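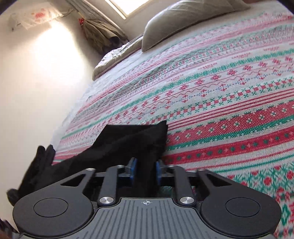 Most of the software we use to judge a grasp answers one question: did the fingers close on something? For boxes and bottles that is often enough. For cloth it tells you very little. Take a black garment on a bed with the fingertips already closed on it. The blue pads are facing each other with a bunch of cloth between them, and any contact check I have ever written would call that a success and move to the next step. But the planner needs to know which part of the garment it has, how much of it is bunched in the grip, and where the rest of it is lying. Some of the cloth spreads away from the fingertips and some of it disappears behind the gripper's own left housing. A grasp flag set to true carries none of that.

I work on the planning side of a small home-tasks project called Allemberg. For the past year I have argued, mostly in review comments, that we should stop treating "grasped" as a state. I would like to make the case in one place.

Our planner came from bin picking. It was written for the Bimstead warehouse cell, where every item was rigid and came with a mesh. The state machine had 8 states, and one of them was HELD. Once an item was HELD, its pose was fixed relative to the gripper and the planner could work out everything else from the joint angles. That was a good design for the job it had. When we moved the same code to laundry and bedding, we kept HELD and kept the assumption behind it. We then spent months tuning perception to make up for a mistake in the plan.

The numbers from last December show this well enough. We replayed 2562 logged grasps on fabric through the old planner. In 165 of them the system reported a failure to grasp. Those were easy to find and most were easy to fix. The larger group was the grasps marked as good where the next step was wrong for the part of the garment being held. A shirt picked up by the middle of the back was sent to the same fold routine as a shirt picked up by the shoulder. Nothing in the log said there was a problem until the fold came out as a heap. The people reading those logs blamed the fold routine, and so did I for a while.

The usual answer is a better perception model. I am not against better models. We use one from the Luo package and it finds edges and corners on a flat garment quite well. It does worse on black cloth, where the folds are faint and there is little shading to work with. A busy bedspread causes trouble too, because its printed bands give the model plenty of strong lines that have nothing to do with the garment. More training data helps with both. It does not help when the cloth is behind the hardware. The camera rides on the gripper, so the gripper hides part of the work in nearly every image. A planner that expects one confident answer will get one, and it will be a guess.

What I want is for the planner to carry the doubt along. In the branch I have been working on, HELD is gone. In its place is a short list of possible grasp locations on the garment, each with a weight. Every action updates the weights. Lifting the cloth a little and looking again is an ordinary action with a cost, and the planner picks it when the list is too spread out to choose a fold. If the list is already narrow, it skips the look and goes on.

There are fair objections. The new planner is slower, and a cycle that used to fit in our control budget now sometimes doesn't. It is harder to debug, because a bad decision can come from a weight that drifted six steps earlier. The engineers at our Rarnlow site have pointed out that a list of weights is hard to show on an operator screen, and they are right. I have been using a plain text table, and it is ugly.

I still think the cost is worth paying. Of the 72 tests in our fabric suite, a good share only check that the grip closed and stayed closed. I would delete those first, or at least rename them so that they say what they measure. A test called grasp_success that passes on a fistful of unknown cloth makes the whole report look healthier than it is.

The branch is up for review again this week. It still needs a proper timeout on the second look, and the log format has to change before anyone outside the planning group can read it.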